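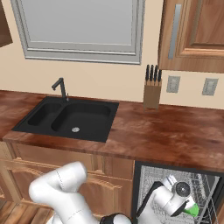 ¿Qué se ve en una jornada de puertas abiertas de Skanley?
Tareas de cocina hechas por un brazo robótico, primero en simulación y después en el taller, con el equipo delante para responder preguntas.

Quiénes somos
Skanley es una empresa de automatización doméstica con sede en Julbridge. La fundaron Helju Kütt, ingeniera de control, y Gediminas Pärn, que venía del mantenimiento de maquinaria industrial. Programamos y probamos brazos robóticos para trabajos de cocina: cargar y vaciar el lavavajillas, recoger la encimera, guardar utensilios.

Cómo trabajamos
Cada tarea empieza en Nigam, nuestro entorno de simulación. Allí montamos una cocina completa, con su fregadero, sus armarios y su lavavajillas, y colocamos el brazo delante. El lavavajillas es lo que más tiempo nos lleva. La rejilla tiene varillas finas y la pinza debe acercarse a ella sin golpearla. Cuando un movimiento sale bien en Nigam, lo pasamos a Golon, la cocina de pruebas que tenemos en la planta baja.

Las visitas
Abrimos el taller desde un mes de septiembre en que un instituto de la zona nos pidió venir con una clase. Ahora recibimos a centros de formación profesional, asociaciones de vecinos y empresas del sector. La visita dura 3 horas y tiene tres partes: una charla corta de presentación, la demostración en pantalla y el paso por Golon. Los grupos de estudiantes pueden además cambiar la posición de un objeto en la simulación y ver cómo responde el brazo.

La demostración no está ensayada. Si el brazo falla un agarre, se repite, y quien lo maneja explica qué ha pasado. Helju Kütt suele llevar la parte de simulación y Gediminas Pärn la del taller.

Para venir
La visita es gratuita. Los grupos deben reservar con cuatro semanas de antelación por medio del formulario de contacto, indicando el centro o la entidad y la edad de los asistentes. Los menores vienen acompañados por un profesor o un familiar. En Golon se entra con calzado cerrado. El edificio tiene acceso sin escalones y aparcamiento para autobuses en la parte trasera.

Página actualizada el 2025-12-30.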